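Randomized cameras, again
2020-10-09

I've spent two evenings with the Zelleo report, the one Teresa Corrigan has been telling everybody to read, and I'm not sold. The claim is simple enough. Shake up the camera angles in simulation, train on 900 episodes, and the arm policy stops caring where the camera sits. I ran their release with the stock room and the stock robot. Tilt is handled well, I'll give them that. 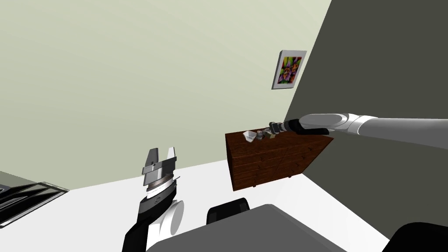 What the success rate leaves out

The headline number is over 24 start poses. Fine, but every one of them is in the same room, with the same dresser in the same corner. So the viewpoint moves and the world doesn't. I complained about this in April when Bateck did it, and I got a polite email and no new rooms.

There's also the question of what the policy is looking at. A reddish-brown dresser against two walls, one pale and one dark, is a gift to any network that wants a landmark. 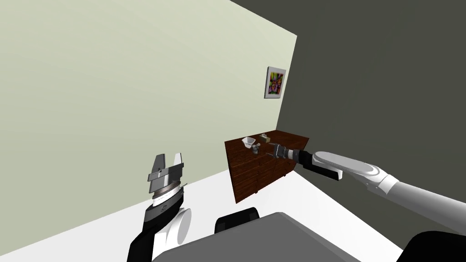 Right arm at the dresser top, left arm up and open with nothing in it.

The report says the wrist view does most of the work close in. Maybe. I turned off the outside camera and ran 3 seeds, and the results fell to nearly nothing. Some wrist views hold so little that I don't see what a policy could learn from them, except where the bright picture on the wall is.

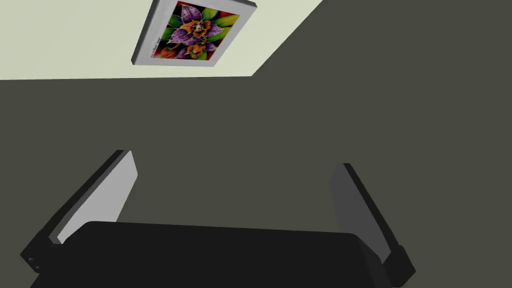 View over the gripper's palm: flowers on the wall, plain dark surface, no target.

McGrath's older baseline at least swapped the wall art between episodes. I'd like to see that here, and the dresser moved too. I'm setting up the same test in Gava this week – slower, but I trust its contacts more – and I'll post the logs whichever way they go.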